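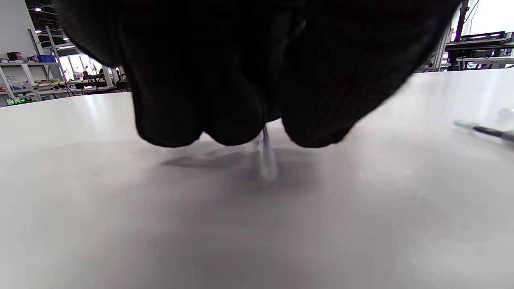 On Tuesday our group of 9 visited the Gikura workshop in Birbridge. The firm started in 1878 with pen nibs, and today it packs pens and small office goods for other companies. I wanted to see how the people there live with the automation.

Baptiste Le Goff, who leads the packing section, received us at the door and spoke very openly. Before, each packer filled boxes by hand for the whole shift, and many had pain in the wrists. Now the Kaczmarczyk line does the big orders. The small orders, under 200 boxes, stay on the tables, and the packers also teach new tasks to the machines. For this work they received training of five weeks and a slightly better pay.
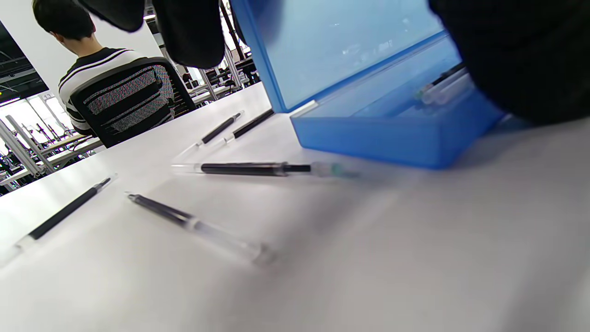
Clear pens and their blue box on the white table.

Not all are content. One packer told me that she misses talking with her neighbor, for the new work asks more attention. Another one likes that he can sit down and decide himself the order of his tasks. I asked if there are fewer jobs than before. Le Goff answered that two people who retired were not replaced.

We finished with coffee in the canteen. The next visit is in October, to Mutska.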